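Akness five-finger hand kit: 2 months in a shared workshop

Posted 6/30/20 by Golnar Zamani

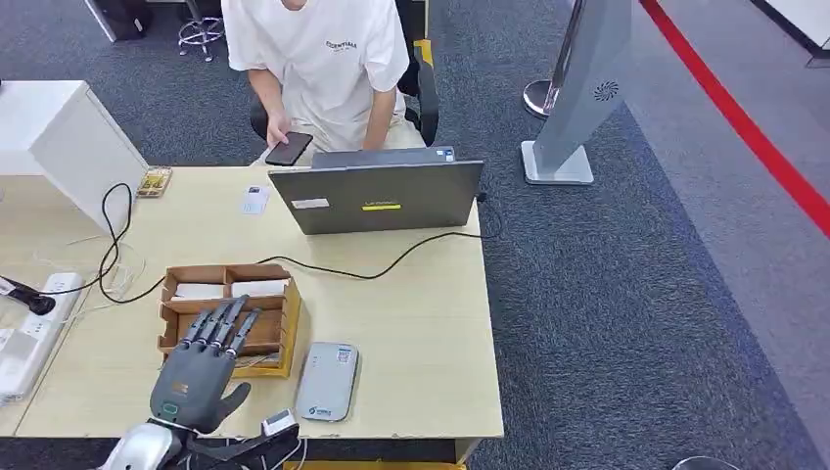

I did not want to buy this kit. Four of us share a room at Skumville and split the cost of anything bigger than a roll of solder, and I was outvoted. My position in March was that a hand with five separate fingers is a thing people buy because it looks like a hand, and that for most of what we do a two-jaw gripper would be cheaper, tougher and finished by lunchtime. I've moved a little since then. I haven't moved far.

The kit is the Akness hand with the wrist adapter, the driver board and the cable set. Manouchehr Sadeghi had an arm he'd been building on and off for ages, and the idea was to put the hand on the end of it and see if we could get small boxed parts out of a divided tray and onto the desk without a person touching them. That's the whole project. I mention it because the product page talks about kitchens and pianos.

Build

The fingers come assembled. The palm, wrist and wiring don't. The manual says an evening. Saeed Parsa and I took four, and one of those was spent redoing the thumb because the drawing on page 9 is mirrored and the one on page 11 isn't. The screws are fine, decent quality, and there are spares. The holes in our wrist adapter were slightly tight and had to be opened up by hand, which for this kind of money annoyed me.

Cabling is the weak point. Five fingers means a lot of thin wire going through one wrist, and Akness gives you a bag of ties and no suggestion of where they should go. We've rerouted ours three times. If the wrist turns far enough, something pulls. Afshin Kermani printed a guide that helps, and I still check it before every run. A kit at this level should ship with that part.

Software

It runs on Linux, and there's a setup tool that works about as well as these things ever do. Calibration asks you to open and close each finger, one at a time, and then saves a file. Save your own copy of that file. The tool overwrote ours during an update and didn't ask.

The example programs are good for showing visitors. Wave, point, make a fist. There is one grasp example, written for a tennis ball. Anything flat and you're on your own. Kianoush Karimi wrote our grasps from scratch, and I would guess he's put more hours into that than the rest of us put into the build.

Does it pick things up?

Sometimes. We ran 200 picks from the tray with the same small boxes, resetting by hand between each one, and counted a pick as good if the box came out and was set down without being dropped. It managed 70 on the first day. After Kianoush changed the approach so the fingers come down closer to vertical, the numbers got better, but I'm not going to quote a figure because we changed the tray at the same time and that isn't a fair test.

The trouble is thickness. Long fingers and narrow compartments don't go together, and the partitions get bent before the box gets gripped. Our old Naseri gripper, with its two ugly jaws, does this job with less fuss. Where the Akness wins is on odd shapes. It'll hold a screwdriver handle or a roll of tape in a way the Naseri never could, and it did so with hardly any tuning. I was surprised by that and I've said so to the others, who have been unbearable.

Fingertips wear. Ours are getting shiny where they rub, and replacements are sold only as a full set of five, even though it's always the thumb and first finger that go.

Support

I wrote to them twice. The reply about the mirrored drawing came quickly and was polite, and the PDF is still wrong. The reply about the overwritten calibration told me to update the software.

Price

We paid 3,662 all in, with shipping and the wrist adapter, which is listed as optional and isn't if you want to attach the hand to anything. The Zernetti hand costs less and has three fingers. I haven't used one for longer than a few minutes at somebody else's bench, so I can't tell you it's better. I can tell you the wrist was neater.

Who should buy it

If your goal is learning how to program a hand, yes, it's a reasonable buy, and you'll learn plenty. Split it with other people if you can. If you have a job that needs doing over and over, get a gripper first and only come back to this when the gripper fails at something you care about.

Three stars. Manouchehr says four. He can write his own review.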